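4.2 The open day at Emley

Visitors to the Zata open day were told that the picking system had completed 273 trials. We were shown 18 of them, all in simulation, and the operators chose the starting layouts. A high success rate under such terms says little about a working packing bench.

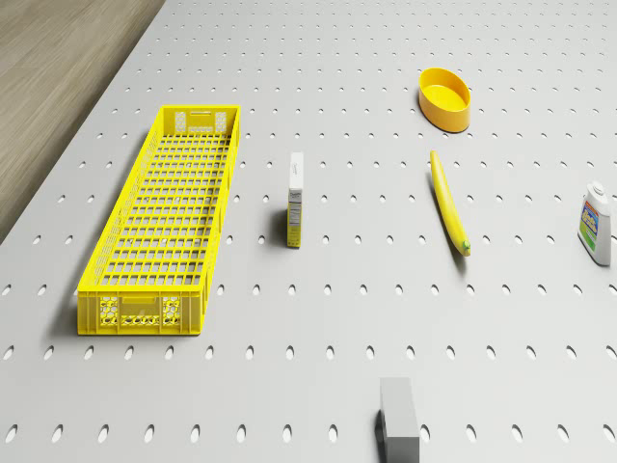 Figure 6. Simulated tabletop from the Emley demonstration, with yellow crate, banana, bowl and other items.

The wide gaps between objects matter most to our argument. Nothing touches or leans on anything else, so a planner has an easy time of it. We asked for a cluttered layout and were offered a second run of the same kind. Until Zata reports results on crowded tables, we treat its claims as unproven.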